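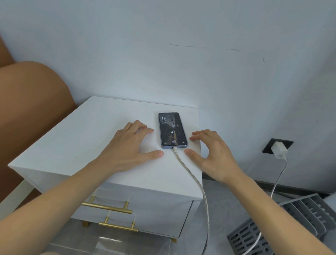
I quit sports betting in January, 528 dollars down and very tired of myself. The Patis app was the worst of it, with bonus offers popping up whenever I was trying to sleep. A phone on the bedside table, screen lit, is all the casino anybody needs! So I deleted my account, and my friend Hilde set up a block on new ones for me. It took 20 minutes – less time than I used to spend on one silly parlay. If you want to try it too, write me back and I'll send you the steps.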